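Sorting cell purchase – frequently asked questions
Last changed Wed 10 October

These are the questions which came most often after we shared the budget for the sorting cell. If yours is missing, please write to Fergal Nic Aodha and it will be added.

What is the cell for?
It is for learning to sort small parts by colour before we spend money on the larger line at Brendia. We use toy bricks because they are cheap and easy to replace, and they have edges that are difficult enough for a gripper. The parts at Brendia are of similar size but cost much more.

Do we need bins of a special type?
No. Ordinary open plastic bins are enough, and they should be put in the budget under consumables and not under equipment. Please choose strong, different colours. Order spare ones at the beginning, as the supplier changes the shades from one year to the next and then the software must be adjusted again.

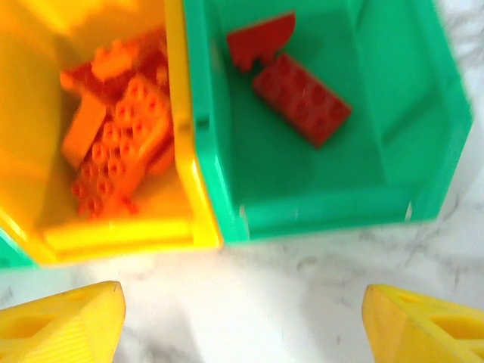
Orange and red bricks in the yellow and green bins, from the wrist camera.

Is the wrist camera included in the price of the arm?
It depends on the seller. In the Jestard offer the camera is a separate line, and the cable and the bracket are separate also. In the Gastent offer all is in one price, but the camera is fixed to one resolution. When you compare the two offers, add the missing lines to the Jestard one first, otherwise it looks cheaper than it is.

A point about picture quality: a wrist camera moves with the arm, and the picture can be blurred during the movement. If your work needs a sharp view of small details, ask for the exposure settings before you order. A better camera later means a new bracket and a new calibration.

Why did we budget for two arms?
With one arm the work can be done, but it has to reach all bins from one side, and the bins at the far end are awkward. Two arms share one rail and one table, so the second arm costs less than the first one. The department also wants to try tasks later where one arm holds and the other places. If you have only money for one, buy the longer rail anyway – to change it afterwards you must take everything apart.

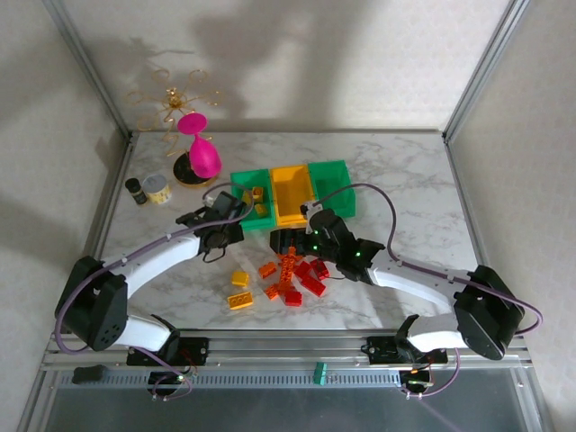
Photo: Sundaram project, workshop records

How much room should we plan?
Measure the enclosure and not only the table. The arms stand at the front edge, so you need free space there for a person who resets the bricks and checks the cables. The small circuit boards hang below the arm bases in our cell, and a technician must be able to reach them without lying on the floor. We left 55 cm in front and it is a little tight.

Is the enclosure really necessary?
For this size of arm our safety officer did not demand it. We kept it in the budget for two reasons: plain walls give the cameras a calm background, and bricks that fall stay inside. The posts are standard aluminium profile and can be used again for another cell.

What is usually forgotten in the budget?
Cables, mostly. Each arm needs a cable that follows the links with enough slack for the full movement, and it wears out earlier than the motors. We planned 2 spare cables for each arm. Clips, connectors and replacement gripper fingers were also missing in our first version. All these small items together came to 1136 euros, and we had to ask for the money a second time.

Can we rent the equipment instead of buying?
Yes, Gastent rents out complete cells with a minimum period of 10 weeks. It is a good choice if you only want to test an idea. For longer use the rent becomes more expensive than buying, and you may not drill or change anything on the rail.

Who pays for repairs?
In the first year the seller pays, except for gripper fingers and cables. After this it comes from the budget of the department that uses the cell. Please reserve the amount when you make the yearly plan, and not when something is already broken.

When must my order be ready?
Requests for the next round are collected until the end of April. Delivery of arms has been slow in the past, slower than the date written in the offers, so please do not promise results to a customer before the arms are on the table.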